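Didum Stacked Washer and Dryer Tower: my long review after seven months

By Iman Sqalli

I should say right at the start that I am the kind of person who reads every review before buying a toaster, so you can imagine what I was like over a washer and dryer. I had a notebook. I had a folder of bookmarks. My husband, Ismail, stopped asking me at dinner how the search was going, poor man. We ended up with the Didum tower, the white one with the dryer on top, and we've been using it since February, and a few of you have written to ask how it's holding up, so I'm finally sitting down with a cup of tea to write it all out. 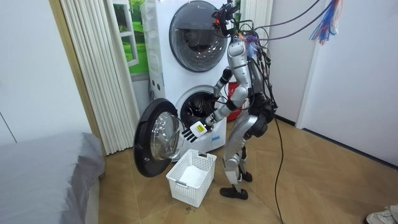
Photo: Ismail Bouazza

We had been a side-by-side family up to then. Two big machines filled one whole wall, with a counter over them that collected every odd sock and dead battery in the house. When we redid the floor (parquet, which my mother told me was madness in a laundry area, and we'll get to that) I wanted the wall back. Stacking was the only way to do it. My worry was that the top machine would be up by my eyebrows, and I'm not tall! I can reach the dryer door fine and I can see into most of the drum. The very back takes a little stretch, and I have been known to fish out a pillowcase with a wooden spoon.

Delivery was easy. The two men who brought it were lovely and took their shoes off without being asked. What stung was the stacking and leveling charge, $218 on top of the price, and I'd only seen it mentioned in small gray type on the very last page of the order. Please look for it if you're ordering. They did a careful job, I'll give them that, and the tower has not crept an inch, even on the fast spin, when our old washer used to walk itself out from the wall like it was heading to the store.

Now for the everyday part. I run the Mixed 20 setting for nearly everything, towels included, and it does what I want. Towels come out soft, my son's baseball pants come out as clean as baseball pants ever get, and the end-of-cycle chime is a short little tune you can turn down (hold the sound button until it beeps twice). The timer I trust less. The last four minutes can take quite a bit longer than four minutes, especially with heavy things like bath mats, and I've learned to go and do something else. The delicate cycle is gentle and very slow. I put one wool sweater through it, holding my breath the whole time, and it still fits me.
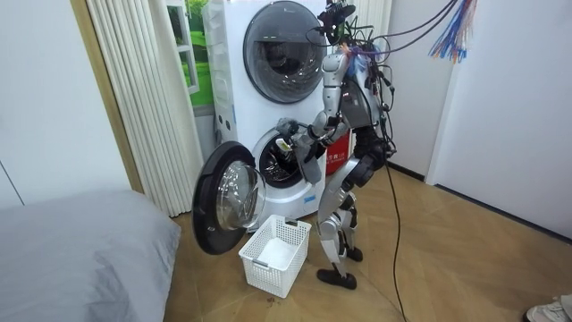
My biggest fear with any front loader is the bending. I have a cranky lower back, and the brochures all show somebody smiling next to an open door and never somebody halfway through unloading a week of towels. The washer in this tower sits low and there's no getting around that, you do have to lean down to it. What helps more than I expected is the door. It swings fully open to the left and hangs right out of the way, so the whole round opening is free and a towel can come straight down out of the front without catching on the glass. Our old door stopped halfway and I had a permanent bruise on my hip from it. If your wall is on the left side, though, measure before you order. The door needs that room, and I don't know whether it can be moved to hinge on the other side. Mine came as you see it and suited us.

About the parquet. I keep an old bath mat rolled up nearby for drips when I clean the filter, and I wipe the rubber gasket with a dry cloth after the last load of the day, then leave the door open for a while. That's the whole routine. So far the floor looks just as it did when it went in, and my mother has moved on to worrying about our gutters.

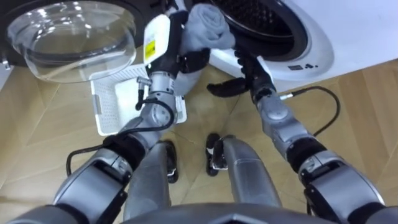 The gasket does hang on to things, by the way. Hair ties, a Lego man, one very clean dollar bill. Run your finger around the fold once a week and you'll stay ahead of it. I'd also say don't stuff the drum just because it looks like it has space. I did that with all of our beach towels at once, and they came out in one big twisted rope that took me longer to untangle than to fold. Two smaller loads went much better.

The noise is nice and low on the wash and a deep hum on the spin. Upstairs I can't hear it with the bedroom door shut. The dryer is the louder of the two if there's anything with a zipper in it. I did look hard at the Entwistle tower before settling on this one, and it had a bigger dryer drum, but the doors felt flimsy to me in the store and I kept coming back to how solid this one is when you push it closed.

I want to put in a word for the basket too, since it gets used as much as the machine does. It's a plain white plastic one from Pledon, with rows of little square holes all the way around and a cutout at the side for your hand. I had a pretty woven one before and it snagged everything I loved. This one sits flat on the floor by the washer, it's low enough to go under the open drum, and when it gets dusty I rinse it in the tub. 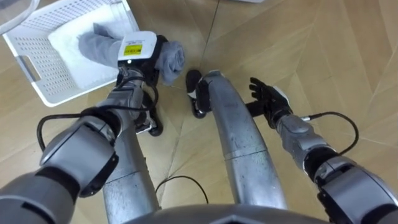

Gray cloth over the rim of the Pledon basket, white towel folded inside.

What I'd change: a light inside the washer drum, a clearer label on the detergent drawer (I poured softener in the wrong side for a good month), and a filter flap that doesn't need a fingernail to open. Customer service was friendly when I called about the flap, and they mailed me a small plastic tool for it, free, which I promptly lost and later found in the gasket.

Would I buy it again? Yes, I would, even with the stacking charge. It gave me my wall back, it gets the clothes clean, and I've stopped dreading towels. If you have the Didum and you've found a good setting for comforters, please leave it in the comments. Ours is still sitting in a bag waiting for me to be brave.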